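Speaker notes, student project talk, Nalwood school robotics club
Slot: 30 minutes, questions included. Start at 4:15 p.m.

Before starting
Check that the clicker works. Put the water on the left side. Speak slowly, especially in the part on labels, where I always go too fast.

Slide 1. Title
Good afternoon. I am the teacher who leads the robotics club at Nalwood. Today I will talk about our project of this school year, which we named Belkadi. The students chose the name and I did not ask them many questions about it.
The project has a simple goal. We want a robot arm to tidy a table with common objects on it. The students must prepare everything themselves: the tasks, the recordings, the labels, and the tests.

Slide 2. Why tidying
In the two years before, we did line-following cars. The students liked it, but by winter the strong ones were finished and the others were copying. I wanted a problem in which there is work for many kinds of students.
Tidying is good for this. A student who does not like to program can still design a task, and a bad task will be noticed quickly by the others.
(Ask the room: who has tried a task of this kind in a class? Wait for hands.)

Slide 3. How a session goes
A session is 48 minutes, the same as a double lesson without the break. First one pair lays out the table. The second pair writes the instruction in one sentence. Then we record, and after that the pairs change places.
The rule for the sentence is strict. It must name the object and the place where it should go. "Clean up the table" is not accepted. "Put the grapes in the clear container" is accepted.
In October the sentences were very long. One of them had four commas. Now most have fewer than ten words.

Slide 4. A layout
Give the room some time to look before speaking. 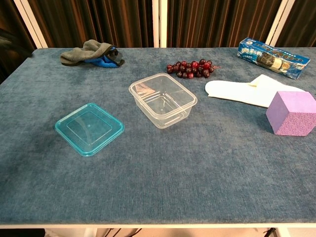 Table layout with a lid, an open container, grapes, a cookie box, gloves, a cloth and a foam cube.

This is the type of layout I like to discuss with the students. I ask them which object is hard, and for whom. The clear container is my favorite, because we can see the tablecloth through the bottom of it. A person does not think about this. For a program that looks for edges and colors it is a different matter.
The lid gives a similar discussion. It is tinted but the light goes through it, and it lies flat, with the rim up. Where would you hold it? Students usually point to the rim. Then I ask for a second answer.
The cloth and the blue glove are together in one pile. If the sentence says "take the glove", the student must write which one, as the white one is also on the table. We lost many recordings to this kind of sentence.
The grapes look like plastic ones, and someone always asks if this is cheating. I say that we practice first with things which do not get soft.
Do not stay on this slide more than four minutes.

Slide 5. Labels
By the end of May we had 3,677 labeled clips. I want to say clearly that labeling was the least popular work. At first I gave it to students who arrived late, and this was a mistake from my side. They learned that labeling is a punishment.
After the winter break we changed it. Each pair labels the clips of another pair and writes a short note to them. The notes became quite honest. "We can't tell when you started" was a common one.
Show two notes here if there is time. Read them aloud, the handwriting is small.

Slide 6. The visit to Nevbridge
In spring we went to Nevbridge for the regional open day. Every club had to run its tasks on tables prepared by the hosts. Our arm did well with boxes and badly with anything flat. The students were disappointed on the bus, but the next session was the best one of the year, with everybody at the whiteboard.
The club from Ernberg gave us a good idea there. They keep one layout unchanged the whole year and repeat it every month, so they can compare. We do this now also.

Slide 7. What I would change
Start with fewer objects. Write the rules for the sentences before the first recording. Keep a notebook on paper next to the table, as the shared file was edited by too many hands.
I would also let the younger students run the tests earlier. We have 30 members, and until spring the same six did all the tests.

Slide 8. Questions
Likely question: cost. Answer: the parts list is on the handout, last page.
Likely question: grading. Answer: I grade the notebook and the notes, never the success of the arm.
If there are no questions, go back to slide 4 and ask the room to write one sentence for that table.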